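Two days at the Mornimmont book fair
Posted June 29, 2026

I'd promised myself I would buy nothing at Mornimmont this year, and I came home with a tote bag so heavy that the strap has left a mark on my shoulder.

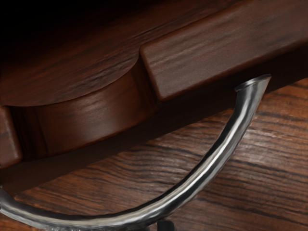 Most of the weight is non-fiction, which surprised me, as I usually drift straight to the novels. But the fair had given over a whole hall to reporting and true stories, and I went in on the first morning to get out of the drizzle and didn't come out until lunch (a cheese roll, eaten standing up, far too expensive).

The Hutchins stand was the one I kept going back to. They only do long-form journalism, small paperbacks with plain covers, and the woman looking after it let me sit on a box and read for ages. I started on one about a nursing home closure, told almost entirely through the letters the families wrote to the council. It's angry but it's careful with it, and every time I thought the writer was about to start shouting she went and found another document instead. I bought that one, plus another about a local paper that sat on a story for 15 years. I've finished the second already and I'm still cross about the editor.

Favow had the bigger, shinier stand across the aisle, with free pencils and a queue. Their list looked a bit samey to me this time, lots of scandals you've already heard on a podcast, now in hardback! I did like the look of their September book on court interpreters and put my name down for a copy. We'll see if it turns up.

The talks were upstairs in what they call the Vosbridge Room, and this is my one proper moan. There are 70 chairs in there and the panel on protecting sources was easily the most popular thing on the programme. I got in by missing the talk before it. Plenty of people didn't, and the stewards weren't very nice about it on the stairs.

It was worth it though! Three reporters and a lawyer, and the lawyer stole it. She went through what happens to a manuscript when it lands on her desk, line by line, all the little words that get changed so that everyone can sleep at night. She'd once sent 100 queries back on a single chapter. Somebody asked how often a book gets dropped at that stage and she just smiled and had a sip of water. There was a good argument too about whether you should show people what you've written about them before it goes to print. One reporter always does, one never would, and the third said it depends who they are and whether they can afford to sue, which got a laugh and then a sort of uneasy silence.

Day 2 was quieter. I did the second-hand tables in the courtyard, where I found an old collection of court reports with somebody's pencil notes all down the margins (they disagreed with nearly everything), and then had a go at the interviewing workshop. You had to ask a stranger about their first job for ten minutes without talking about yourself. I lasted four, I think. My stranger had worked in an umbrella repair shop and I just had to tell her about mine.

If you're thinking of going next year, book the talks the minute they open and take your own lunch. The train back is fine but the bus from the station to the hall stops running before the evening events finish, so I walked it both nights, with the bag. Reviews of the two Hutchins books will follow once I've read the nursing home one to the end.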